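Went to the open day at Skolisero on Saturday. Short thread, mostly for the people at work who asked me to take notes.

1/ You sign in at the Bresta Street side. The main entrance was locked and the sign pointing around the building was easy to miss. Parking is free on weekends.

2/ Dušan Vondráček ran the sorting demo. He gave a short talk first, then let people stand close and ask whatever they wanted. No slides.

3/ The cell is small. One belt, one arm, a two-finger gripper, and containers at the end of the belt. They use it for training new operators before they go out to the Erkgate site.

4/ Most of the questions were about speed. Dušan said their best full shift on this setup was 913 picks, and a normal one is closer to 626. He said he'd take the normal one, as the 913 shift had a lot of drops.

5/ Finlay Tennant asked how long it takes to change over to a new part. Answer: 4 hours if the part is similar to an old one, a couple of days if it isn't. Most of that time goes into the grip, very little into the belt.

6/ Close up at the end of the belt. Green belt, red tray right next to the roller end, yellow bin in front of it. The two black fingers are the gripper.
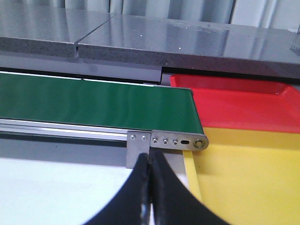
7/ On cost, they wouldn't give a figure for the arm. The fingers are made in-house and a pair costs them $200. They keep spares in a drawer and swap them when the tips wear.

8/ Next one is in February, at the Salgado building. You have to book for that one. I'll post the link when they send it out.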